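Ticket 348: Marks on tabletop, room 117
Opened by: Letay Negussie
Assigned to: Mahfuz Kumarasinghe
Status: Open
Item: Bridach work table, pale wood veneer

Letay Negussie wrote:
There are marks on the table in 117 that don't come off with a damp cloth. I tried 3 times this week. The table came from Rendska in August and should still be under their surface warranty. Can you check before I file a claim?

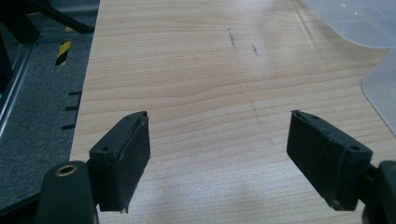 Rendska won't open a claim until ordinary cleaning has been ruled out, so please hold off on the form. I need to know if this is on the surface or in the veneer. Start with the short dark streak near the middle, then do the smaller smudge just to the right of it. Both could be pencil or plain dirt. Use a soft white eraser, light pressure, along the grain. Don't use the Wamovero spray, it is meant for laminate.

The darker curved bands are the grain, so leave those out of the report.

If the eraser does nothing, put one drop of dish soap in warm water, wipe, and dry right away. Stop if the color starts to lift.

Reply here with the result for each mark. I'll keep the ticket open for 4 days.

Mahfuz

Letay Negussie wrote:
Will do it tomorrow morning. The eraser is in the Herath cabinet, correct?

Mahfuz Kumarasinghe wrote:
Yes, second drawer.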